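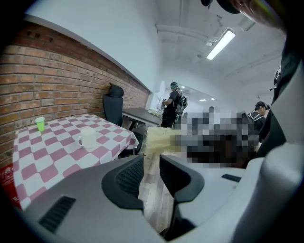 Feso is a software package for the control of robot grippers. It was started in Stusthorpe by the company Zundard, and the present version is 2. The package consists of two parts. The first, called Erdős, is a planner which selects the closing path of the fingers from the wrist camera view. The second is a controller which corrects the finger force 211 times per second.

Demonstrations made with handheld grippers can be imported as training data. The public set contains 2209 of them, mostly with soft or fibrous objects. Support for grippers with more than two fingers was added in May.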